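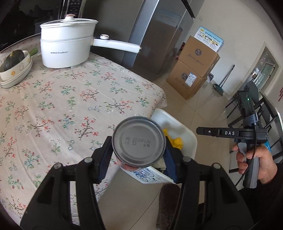

Dot-matrix code on the end of a can, red side just visible under the rim.

Ticket: Expiry report drops items after Kommont update
Product: Kommont Stock, desktop version
Site: Likport food pantry
Priority: Normal (we asked for High)
Status: Reopened

Original report

Since the February update the "Expiring soon" report leaves items out. We have about 2000 items in the system and the report used to run to several pages. Now it stops at exactly 100 lines, no message, no "next page," nothing. The total at the bottom says 100 too, so anyone who doesn't know our shelves would believe it.

I don't think this is our data. We changed nothing that week.

Reply from support

Thank you for contacting us. Please clear the program cache, restart the computer and run the report again. If the issue continues, check that dates are entered in the correct format, as wrongly formatted dates can be skipped.

Our reply

Cache cleared, computer restarted, same 100 lines. I don't see how a cache would land on such a round number, but it's done.

On date formats: the date field is a calendar picker. We can't type into it. If there are badly formatted dates in there, your program put them there.

Reply from support

We were unable to reproduce the issue on our test database. Could you confirm which scanner you use? Some older Vorkitz models send an extra line break, which may affect saved records.

Our reply

It is a Vorkitz, the corded one. It reads the bar code and that's all it does. Dates are picked by hand from whatever is stamped on the can or box. I unplugged it anyway, added 2 items by keyboard with dates inside the report window, and ran the report. Neither showed up. Both come up fine in the ordinary search.

How many items are in your test database? If it's under 100 you won't reproduce this however long you try.

Reply from support

Our test database contains 40 items. We have passed your comment to the development team. In the meantime you may wish to consider moving to Dantas hosting, where reports run on the server.

Our reply

I'd like the report we already pay for to work before I hear about another product. Does the Dantas version have the same limit? Please answer that one either way.

Workaround we are using: set the report to 7 days at a time and run it once for each week. Each run stays under 100 lines, so as far as I can tell they are complete. It's slow, and it falls apart in any week when a big donation comes due together.

Reply from support

A fix is included in the latest patch. We are closing this ticket.

Our reply

Reopening. Patch installed, version number checked in the About box. The report now stops at 200 lines. The total at the bottom still says 100.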